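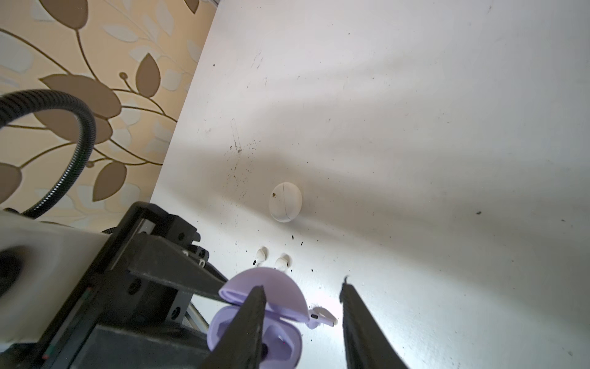
Two earbud cases, one light purple and open, the other white and closed, on a white tabletop.

Small Things and the Shared Table

The case for keeping small objects in a fixed place is usually made on grounds of tidiness. This essay makes it on grounds of courtesy. Where a table is used by more than one person, an item left upon it becomes a question put to everyone who follows: whether it is wanted, whether it may be moved, and to whom it should be returned.

The earbud case deserves particular attention in this respect. It is small enough to be set down without thought and dear enough to be missed. It closes neatly, and for that reason it is often treated as though it were already put away. In our view a closed case on a table has not been put away. It has been given a lid. The owner of an open case may at least be reminded by the sight of it that something remains to be done.

At Prostano, where these remarks were first circulated in April, the question arose over the lost property drawer. When the drawer was emptied it was found to hold 111 articles, of which 90 were of a size to fit in the palm of the hand. Coats and umbrellas are claimed. Cases, caps and short lengths of cable are seldom claimed, and their owners in most instances buy another. The house rules then in force, drawn up in 2000, dealt at length with bicycles and did not mention such articles at all.

The remedy commonly proposed is a cupboard. We do not favour it. A cupboard conceals its contents, and a person who cannot see where a thing belongs will leave it where it was last used.

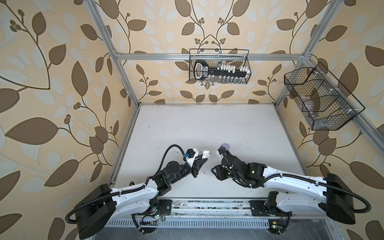 Wire mesh baskets have much to recommend them by comparison. They take up no part of the table when hung above it or fixed at its side, and their contents can be seen through the grid without anything being lifted out. Where a basket is divided into compartments, it also discourages the habit of placing one thing on top of another until the lowest is forgotten. Small glass vials and clear plastic containers are well suited to storage of this kind. Cable ties are a perfectly respectable means of fixing, and the preference for brackets expressed by our colleagues at Bondis appears to us to be one of taste.

It has been objected, notably in the Dehghan review of shared rooms, that open baskets look untidy. The objection has some force. A bare white surface beneath a patterned wallpaper of large leaves is pleasing, and anything hung against that pattern will interrupt it. We would nevertheless ask that appearance be given second place. White tabletops show every speck and smudge, and they are wiped more readily when there is nothing on them to be moved first.

The Bresia rooms have adopted a rule that any article left on a table for 7 days is removed to the office. We consider the period too long and would support its reduction to a single day, provided that a notice to that effect is displayed beside each table and that personal articles are kept apart from common stock.

Comments on these proposals should reach the house office by 18th May.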